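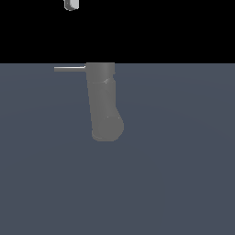 gray arm, blue-gray floor, black background

ok I finished Karakaya last night and I have to talk about the side characters in this game because they are SO good and I never see anyone post about them

quick background if you haven't played: it's a 3D platformer set in a drowned mountain town. You play a bell ringer's apprentice, you jump around on rooftops, you collect little brass clappers. There are 54 in the first area alone and I got every single one, yes I'm proud

my favorite character by a mile is Imham, the ferry clerk. He sits in the ticket booth at Lower Landing and refuses to sell you a ticket for the first three hours of the game. Every time you come back he has a new excuse. The ink is dry. The stamp is asleep. The stamp is STILL asleep

if you climb onto the booth roof and ring your bell, he comes out and looks for you in the wrong direction. If you do it again he looks in the other wrong direction. I did this for so long

and then you finally get the ticket and it's for a ferry that left in January!! He knew the whole time! You have to swim it!

his boss fight (kind of a boss fight?) is the best one in the game. He throws paperwork at you and you have to ring the bell right as the page unfolds, which sends it back to his tray. Fill the tray and he has to stop and file everything. That's your opening

tip for anyone stuck there: stay on the left side of the desk. The red forms curve and the white ones don't. Save your double ring for the red ones

second favorite is the choir of goats outside Ovalcombe. They each have one note, and they move around between visits, so the melody changes depending on when you walk by. Go at 6 in the evening on the game clock and they line up and sing the title theme. I sat there and grinned like a fool

the Ovalcombe level itself is gorgeous too. It's a whole village built inside a cracked bell, and every footstep echoes a little longer the higher you climb. Play it with headphones if you can

one thing I went back and forth on is the shop prices. The long scarf (lets you glide) is 4000 shells and I was so sure that was a typo. But you get 600 just for finishing the goat quest, and the tide pools refill every time you sleep, so it goes faster than you'd think. Get the scarf before the bell tower - it makes the tower a totally different level

also Perano, the lighthouse keeper. She has over 106 lines of dialogue, I know this from the counter in the extras menu, and a bunch of them only show up if you're wearing the wrong hat. Please wear the wrong hat. There's one about soup that I'm still thinking about

she's also the only character who remembers if you fell in the water before talking to her. You get a different greeting and a towel. The towel goes in your inventory and does nothing and I love it

starting a second save tonight to see if you can reach the lighthouse without ever talking to Imham. I think there's a ledge behind the net shed that might work - will report back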